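Subject: Re: [home-espresso] Okeck lever machine, anyone living with one?

On a morning in June, the Prokopenko wrote to the list:

> I've had my little Bulton thermoblock for years and it has done
> everything I asked of it, but I keep looking at the Okeck lever.
> I've only seen it in the shop window in the copper finish, which is
> gorgeous and costs silly money. Is the plain one the same machine
> underneath? And is a lever going to drive me crazy at 6 am when I
> just want a cup of coffee before work? I mostly drink it with milk.
> My grinder is the Zurkimano with the stepped collar.

Oh, I'm so glad somebody asked this! I've had the plain Okeck on my counter since last winter and I've been waiting for an excuse to go on about it.

First question first. Yes, same machine. Same boiler, same group, same spring. The copper one gets the fancy shell and walnut on the handle, and the rest of the difference is paint. I stood in the shop and pulled shots on both, one after the other, and couldn't taste a thing between them. I paid 757 for mine with the bottomless portafilter thrown in, and I would buy the plain one again tomorrow. It's a very handsome machine in gray, too. My sister thought it was the expensive one.

Now, mornings. It takes 11 minutes from cold until the group is hot enough to pull a decent shot, and it really does need all of them. The boiler light goes off well before that and it will fool you. I put mine on a plug timer so it starts up before my alarm does, and by the time I've fed the cat it's ready. Pulling the lever itself is no trouble at all. You draw it down, wait for the first drops, let it rise and keep a hand on it. Do keep a hand on it – if your grind is much too coarse the spring comes up fast and hard.

Milk is where I think you'll be happiest coming from the Bulton. I had one of those as well, and I remember standing there waiting for it to switch over to steam, and then getting mostly hot water for the first few seconds. On the Okeck the steam is just there. Open the valve, purge it into a rag, go. I can do enough milk for two cappuccinos in one pitcher and the second cup is as silky as the first. (I still can't pour a leaf. Mine come out as onions.) 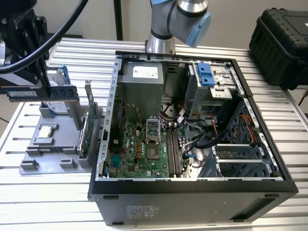
A desktop tower on its side, panel off

A few things I'd tell a friend before buying:

The drip tray is tiny. I empty it every day, sometimes twice, and it has no float, so you find out it's full when your sock gets cold.

Don't fill the boiler past the mark on the sight glass. You'll get wet steam and a lot of sputtering.

The basket that comes in the box is fine but shallow. I dose less than I used to, and the coffee is sweeter for it. If you like a big heavy shot you may want the deeper one, which they sell separately for 21.

Descale it gently, or use soft water from the start and hardly ever have to. The gaskets are cheap and easy to swap.

On the grinder: the Zurkimano will work, but those steps are wide for a lever. I ran mine with one for the first couple of months. One click was a gusher and the next was a choke, so I'd sit on the finer click and take a little coffee out of the basket until it behaved. There's a stepless collar for it that costs 80 and goes on with one screwdriver, and it made more difference to my cup than anything else I've done. Get the machine first, though, and see how you do. Plenty of beans land nicely on a click all by themselves.

Try a medium roast to start with! Everyone seems to say levers want dark, and dark is forgiving, but I had a washed coffee through it last week that tasted like apricot jam, with the pressure tapering off at the end the way a spring does it. I made three in a row and was no use to anybody for the rest of the afternoon.

If anyone here has tried the taller cup stand on theirs, I'd love to know whether a travel mug fits under the spout with it folded down. Mine misses by a finger's width and I've been pouring from a shot glass all this time.

Happy pulling, and please write back when you've decided!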